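The woman who writes the robot rules

I got to Ollon's training kitchen at Cerkwood a good half hour early, because I'd been told the bus from Olomham never turns up on time and of course it did. So I sat in the corridor with a cup of tea and read the poster on the wall, which was a single sheet headed "Before you let it move", and by the time my interviewee came out to fetch me I'd more or less learned it by heart.

"Oh good, you've done the homework," she said.

She had asked me not to use her name. She writes the in-house code of practice for robot arms that work near food and crockery, and she says the moment a name goes on a rule people start arguing with the person. Fair enough! I've called her "the rule writer" in my notes and I'll stick with that.

The code started out as 36 pages. She's quite open about how bad it was. "I wrote it in a panic, in November, in a cold office, and I put in everything I could think of. There was a whole page on cables. Somebody gave it back to me with one line underlined and said, that's the only bit I've used." The line was the one about keeping your hand out of the space between the arm and whatever it's heading for. It's still in there, right at the top.

The version they work to now is a lot shorter, and the part everyone has to know without looking is just three rules. Nothing moves until the person in charge has said out loud that it's about to. One person at a time has the stop button and they don't do anything else while they've got it. And if the grip looks wrong, you stop, even if the job looks as though it might come off anyway.

I asked about the last one, which seemed a bit strict to me. People fumble spoons all day long and carry on.

"They do, and they can feel it going," she said. "You know a fork is slipping before you see it. An arm may have some sense of that or it may have none, depending what you bought, so the rule has to work for the worst one in the building. If you're watching and you think, hmm, that's not how I'd hold it - stop. You've lost a few seconds. I'd much rather have a hundred silly stops than one person who thought they'd better not make a fuss."

Cutlery turns out to be her favourite subject, and I mean that kindly. She could go on about it for hours (and did, rather). It's thin, it's shiny, it lies flat against the table, and it's a different width wherever you pick it up.

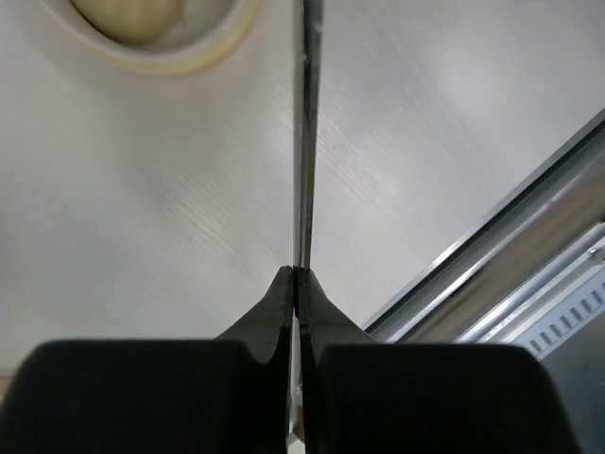

"Everybody worries about bowls, because bowls break," she went on. "I worry about long thin things. A bowl stays roughly where you think it is. Something long has an end sticking out that you aren't watching, and when the wrist turns, that end goes on a little tour of the table. So the code tells you to measure your clear space from the far tip of what's being held. Most people measure from the fingers the first time. I did."

That's written into the code in very plain words, I noticed later: "The tool is part of the robot while the robot is holding it." I rather liked it. She told me it took four goes to get it down to that, and that an earlier try used the phrase "effective reach envelope" and was quietly ignored by the entire building.

Plain words matter to her more than anything else. She reads every new rule aloud to someone who's been there less than a month, and if they can't say it back to her in their own way, it goes in the bin. One about speed limits has been in the bin so many times that she keeps a separate folder for it.

We talked about cleaning next, which I'd expected to be dull and wasn't. Fingers that touch cutlery are treated as if they were cutlery. They're wiped before a session and again after, and if they've touched the floor or the inside of a machine they come off and get washed properly. What she's strictest about is the joins. "Flat faces are easy. It's the gap down the middle where things hide. I make people use a torch, and they moan, and then they find something and stop moaning."

There's a checklist for it, naturally, and a logbook. The logbook is called Pascual, for reasons that go back further than she does, and everyone says "have you done Pascual?" the way you'd ask if someone had fed the cat. Every stop goes in, with what was being held and who was on the button. When I visited, it had 97 entries, and she let me flick through. Most are one line. "Knife, bad angle, stopped." "Ladle, didn't like the look of it." One just says "sneezed".

I wondered whether a book of stops doesn't make people look bad at their jobs.

"That was the biggest row we had," she said. "Someone upstairs wanted a target, fewer stops each month. I said I'd tear the code up and go home. If you reward a low number you'll get a low number, and you won't have the faintest idea what's going on in your own kitchen. We read the book together and change the rules from it. It isn't used for anything else, and that's written inside the front cover."

She does think there are rules she's got wrong. The one about standing distance is too fussy for the small arms, she reckons, and people bend it, and a rule that gets bent teaches people that rules bend. She'd like to rewrite it but wants to watch a few more sessions first. She's also not sure what to do about visitors, who get a two-minute talk at present and mostly nod through it. (I had nodded through it.)

Before I left I asked what she'd say to somebody starting from nothing, a small café or a school kitchen with its first arm still in the box. She thought about that for longer than any of my other questions.

"Write down one thing you'd shout if you saw someone about to do it," she said. "Then write it politely and stick it on the wall. Use it for a week. You'll know what the second one is by then."

Then she went off to find the torch, which someone had walked away with again, and I went to see about the bus.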